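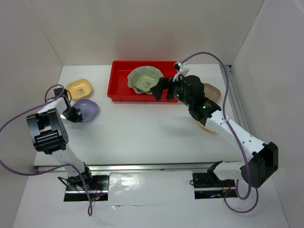
Tableware bench, 26 April 2026

Continuing the place-setting work for the Groltthorpe order. The question for this entry is whether the small square-ish bowls and the wavy-edged dish can share one red tray with the stacked containers, or whether the tray has to be dedicated to one or the other.

Items out: red rectangular tray, scalloped dish, the small bowls in mixed colours (yellow, lavender, green, light brown), gold-coloured containers with lids. All drawn from the Catton shelf, except the tray, which is the Okix one we have used since February. The older tray has a twist in the base and should go for scrap.

Layout A: scalloped plate in the tray, green bowl nested on it, the other bowls left out on the bench either side. The green bowl sits inside the wavy rim without bridging it. The lavender and yellow bowls are close enough in shape that I would expect them to nest the same way, but I have not gone through the colours one by one. To do.

The rim gives no definite front or back, so anyone laying out to a drawing will have to work from the tray edge. I have changed the sheet accordingly. Old wording was "align with plate", which means nothing on a wavy outline.

Layout B: containers stacked on the scalloped dish, all inside the tray.
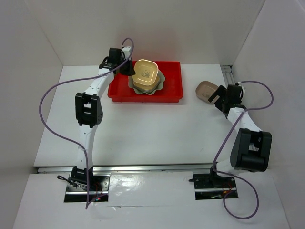
Layout B. Gold-coloured stack on the wavy-edged dish at the back of the bench, tan lid at right.

Notes on B:

Tray is placed at the back, centred. Keep it there for both layouts so the sheets can be compared directly.

The stack hides most of the dish from above, so check the dish position before anything goes on top of it. Checking afterwards means unstacking.

Lids with the small label go on with the label readable from the front of the bench. The sheet says "label up" and leaves it at that. Amended.

Tray footprint against the shelf: the Pfeiffer rack has 475 mm clear between uprights and the packing drawing allows 400 mm for the tray, so there is room for fingers at the sides. Height is the open point. The drawing gives no figure for a stacked load and I do not want to guess one from the bench. Measure with the rack shelf at its normal setting.

Weight not recorded. The bench scale reads to 2,000 g and I would want the full stack plus tray on it in one go, so borrow the larger scale first.

Provisional answer: one tray type will do for both layouts, but as two separate loads. Bowls and stack together in one tray has not been tried and I would leave it until the height is settled.

Outstanding:
- nest each bowl colour on the scalloped plate, note any that rock
- height of layout B at the rack
- weigh A and B
- reissue layout sheet as version 2, withdraw the old one from the folder
- ask Catton whether the wavy-edged dish is still supplied in the pale green, as the order form lists it only as "light"

Bowls go back on the shelf by colour, lids kept with their containers. Last time the lids went in the drawer by themselves and matching them up again took most of a morning.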